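Against the Themed Concert

Thu 1 February

The season brochure for the Dellgate Choral Society arrived in my letterbox this week, folded in three and smelling of toner, and I'm sorry to report that every concert in it has a theme.

There are four concerts. The first is called Water. The second is called Journeys. The third is called Light and Shadow, and the last, in November, is called Homecoming, presumably so that anyone who went on the Journeys can be collected. I have sung second bass in this choir and others like it for most of my adult life, and I can tell you what will be in all four programs, because any piece of choral music ever written can be about water, journeys, light or coming home if the person doing the program notes is tired enough.

Take Water. You'd expect sea shanties and you'll get them. You will also get a Renaissance motet that mentions tears, a spiritual with a river in it, and a setting of a psalm in which, towards the end, somebody's cup overflows. Last time a choir I was in did Water we also sang a piece about a swan. The swan was on the water, you see. The swan was dying, but it was on the water.

I don't blame Christos Mitsotakis-Vlachou, who conducts us and who is a better musician than we deserve. Christos picks the music first, like any sane person. He picks things he loves and things the tenors can manage, and some years there's an overlap. Then the grant form comes round and wants to know the "unifying concept" of each event, and the poster needs a word on it larger than the word "choir". So he lays his scores out on the piano lid and looks for what they have in common, and what they have in common is that a choir can sing them.

I once suggested he write that on the form. He gave me the look he usually saves for people who breathe in the middle of "Hallelujah".

The case for themes, which I have heard in many church halls over many cups of tea, is that audiences need a way in. Your ordinary person won't come out on a winter night for a mixed bag of Byrd, Parry and some folk songs. But tell them it's about Light and Shadow and they'll leave the heater and find their coat. I have never met this person. The people who come to our concerts come because their sister is an alto. They come because they came last year, or because they used to sing themselves and stopped when their knees went and the risers got too much. I've watched them in the interval. They talk about parking.

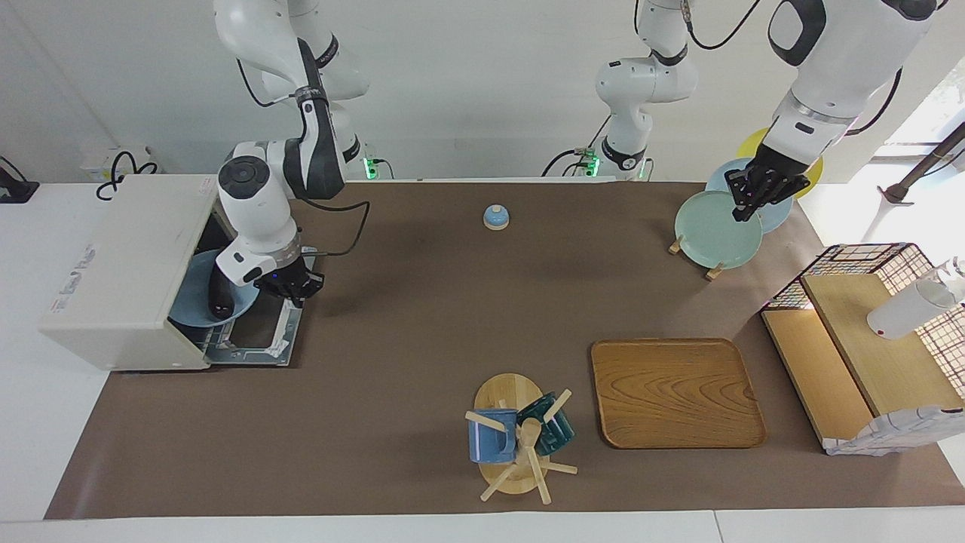 A theme also does something to the way people listen, and I think it's a bad something. Once you've been told the evening is about journeys you spend it hunting for the journey. A perfectly good madrigal about a girl who won't marry a shepherd goes by, and you miss the lovely scrunch between the inner parts because you're wondering whether she's meant to be travelling. Music is already fairly busy. It has its own subject, and its subject is mostly what the notes are doing to each other. Asking it to be about canoes as well seems greedy.

It gets worse when the theme is improving. The choir over at Lundine did one called Voices of Hope, and I went, out of loyalty to a baritone I used to share a music stand with. Between the pieces we had readings. The readings were about hope. After each one there was a silence in which we were supposed to have some, and then the choir would stand up again, with all the scraping that involves, and sing another slow thing in four flats. By the end I hoped for a great deal, chiefly a bus.

They sang very well, too. That's what annoyed me. There was a little Bruckner motet in the second half, properly in tune all the way down to the quiet bit, and it would have lifted the roof off if it hadn't been wedged between a poem about a lighthouse and another poem, I believe about the same lighthouse.

Compare this with how it was done when I started. I have kept a program from my first choir, the old Gostance Singers, typed on one sheet. It says CONCERT. Underneath are the names of the pieces and the composers, one of them spelled wrong, and at the bottom it says supper will be served and would ladies please bring a plate. We sang a Mass setting, then some part songs, then a comic number about a cat with the accompanist doing the meows. What unified the evening was that it all happened in the same room. I don't recall a single person going home confused.

Juwita Santoso, our accompanist, thinks I'm being a crank about this, and since she has to listen to me from two metres away every rehearsal she's entitled to a view. Her argument is that a theme is useful to the performers whatever it does for the audience. Left to themselves, she says, choirs sing the same dozen pieces until they die. Having to fill a program called Water once sent her digging in a box at the Engelhardt library sale, where she found a set of Swedish boating songs none of us had ever heard, and I have to admit they were terrific. We'd never have sung them otherwise. We'd have done the Stanford again.

I've thought about that more than I've let on to her. She's right that a silly rule can shake something loose. I cook better when there's almost nothing in the fridge. But if that's what a theme is for, then it's a tool for the people doing the choosing, and it can stay in the shed with the other tools. Use it to find the boating songs by all means. Then put the boating songs next to whatever sounds best beside them, which in our case was a very dry Tallis hymn with no moisture in it anywhere, and let the audience work out for themselves what they've heard.

There's a practical side as well. Themes have a shelf life, and a choir goes through them faster than it goes through sopranos. We've done the seasons. We've done love, and love and loss, and then loss on its own in a cold year when the hall's boiler was out. We've done A Musical Feast twice, to different music and the same cheese. At some point you're down to Colours, and after Colours there's only Numbers, and I refuse to stand in a cummerbund and be part of an evening called Numbers.

What I'd like to see is one concert a year with nothing over the door. Call it Concert. Tell people the pieces, the time, and the price of a ticket. In the program, where the paragraph about the eternal human relationship with rivers would go, print the words in a type size that a person over sixty can read in bad light. If the grant people must have a unifying concept, give them the name of the conductor, who did choose it all and ought to get the credit or cop the blame.

I put this to the annual meeting and there was some sympathy from the basses, though we're a sympathetic section and it was close to supper. The altos wanted to know what would go on the poster. I said the word "Concert", in a nice colour. Someone at the back asked if the colour could be the theme.

So I'll be there for Water, in the back row, second from the end. The swan is on the list again.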